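Wednesday, September 22, 2021

Second day in Etanero. I woke up before six because of the bread truck, which stops under my window and leaves its engine running. The guesthouse is on the list for the new edition, so I wrote "front rooms noisy in early morning" in the notebook while I was still in bed. The owner is a kind woman and I feel a little guilty about this line, but a reader who pays for two nights has the right to know it.

Breakfast was coffee, two rolls and a jam made of something yellow. I asked what fruit it is. She told me the name twice and I could not write it down correctly. I will ask again tomorrow.

Jonalyn sent the page plan during the night. My chapter begins on page 86 now and it lost one full page to the ferry timetables. I understand the reason. People do not buy a guide to small harbor towns to read my opinion on fish soup. But the old chapter had space for the walk to the lighthouse with both ways back, and now I must choose one. She wants 200 words for the walk, box included. The first version I wrote on the train was more than 300, and I liked all of them.

So I went to do the walk again, to find out what can be cut. I took the lower path first, by the boat sheds. It is easier to follow than I remembered. There is a new handrail on the steps and somebody has painted the yellow marks again, except at the fork behind the sheds, where the mark is on a stone that now lies face down. I turned it over with my foot and felt very useful. At the fork one must keep the sea on the left. I stood there for some time trying to say this in fewer words.

The lighthouse itself is closed. The paper on the door says to ask at the harbor office, the harbor office says to ask at the town hall, and the town hall does not open on Wednesdays. In the old edition it says "open most afternoons." I have crossed it out.

I came back by the upper path, through the gardens, and this was the better decision. It is longer, and there is a dog, but from the top one sees both harbors together and the old salt pans behind them. I ate my cheese there on the wall. No other walkers passed, only a man with a wheelbarrow who asked if I was lost. I said no, I am writing a book about walks, and he said that in this case I should wear better shoes. I looked at them after he left and he was right.

I think the upper path wins. Tonight I must tell this to Rizwan, who draws the maps and has already drawn the lower one. He will be polite. With Rizwan this is worse than if he shouts.

In the afternoon I looked for the bus to Plirnon. Every site gives a different time for the last one back. The driver at the stop told me ten past seven, "but in winter I don't promise." I asked when the winter begins and he said it depends on the school. I wrote all of this down and still do not know what to print. Maybe only: ask the driver.

Then to Demchenko, the bookshop on the square, to see if they still sell our guide. They do, one copy, the old edition, in the window, and the sun has turned the cover from blue to almost gray. I did not say who I am. I bought a map of the salt pans and a postcard for my mother. The girl at the desk recommended me another guide, a thick one, and told me it has more hotels. I opened it at Etanero and the lighthouse is open every day in that one, so I was a bit happier.

Dinner at the place with green chairs. Soup good, service slow, the price written on the board is not the price on the bill. I asked and they corrected it without any discussion. Do I put this in? It happened once, to one person. I have kept it out for now and made a small question mark.

It is half past ten and I have the walk down to 240-something words. The dog is gone from the text. The man with the wheelbarrow was never in it, but I am sorry about him also. Sea on the left, up the steps, right at the water tank — it reads like instructions for a medicine. Perhaps I will put the dog back and cut the water tank, because nobody can miss the water tank.

Tomorrow: jam, town hall when it opens, call Jonalyn before noon, and try to sleep before the bread truck comes. 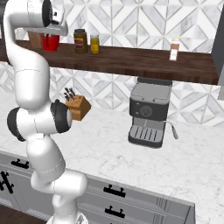 Earlier entries

Arrival in Etanero, with one shoe wet
What I packed for the coast, and what I should not have packed
January: the letter from Vulletti about the new edition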